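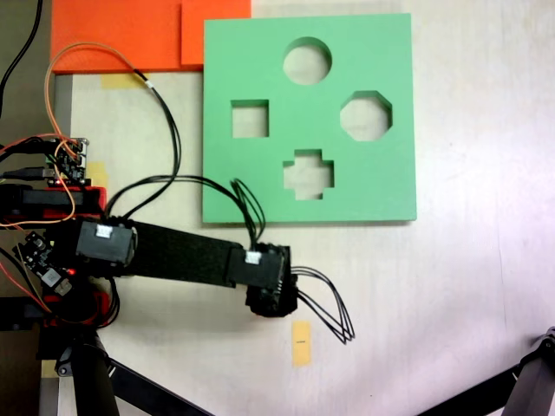 Stosside Children's Room
Toy and Play Table Check, August
Checked by: Tsehay Adugna
Items on the list: 110
Passed: 94
Passed with a comment: 13
Taken off the shelf: 3

Mark each line Yes, No or N/A. Write a comment for every No. Items taken off the shelf go in the gray bin in the office until they are repaired or thrown out.

Section A. Foam shape boards and foam sheets

A1. Edges whole, no bite marks or torn corners. Yes
Comment: Run a thumb around the outside edge as well as the inside of each hole. The inside corners of the plus shape go first.

A2. Holes clear all the way through. Yes
Comment: Green board checked: circle, square, octagon, plus.

A3. Loose shapes pass the small parts tube. Yes
Comment: All shapes stay out of the tube. Check again if a new set comes in, even from the same supplier.

A4. No crumbling when pressed. No
Comment: One blue board from the old Plukis set leaves crumbs. Taken off the shelf.

A5. Color does not come off on a damp white cloth. Yes
Comment: Orange sheets tested on both sides.

A6. Cleaned with soap and water and dried flat. Yes
Comment: Do not stack foam until it is dry. Last month two sheets were put away damp and smelled.

Section B. Wooden puzzles and blocks

B1. No splinters. Yes

B2. Knobs tight. No
Comment: Farm puzzle, two knobs loose. Taken off the shelf for gluing.

B3. Paint not flaking. Yes
Comment: Keskin blocks are worn at the corners but not flaking. Look at these again next time.

Section C. Tables and floor

C1. Tabletop smooth, no chips along the edge. Yes

C2. Tape on tables flat and stuck down at the ends. Yes
Comment: Replace any piece that can be lifted with a fingernail. Wipe off the glue before putting down new tape.

C3. Table legs do not rock. No
Comment: Table by the window rocks. Foot tightened during the check, now steady.

C4. Cords kept off the walkway. Yes

Section D. Storage

D1. Lids close without pinching. No
Comment: Stero box, hinge bent. Taken off the shelf. A box without a lid will do for now.

D2. Nothing heavy above shoulder height. Yes

D3. Labels match the contents. Yes
Comment: Box 16 relabeled.

Still open from the last check: order a second small parts tube. The one we have is cracked near the rim but still usable.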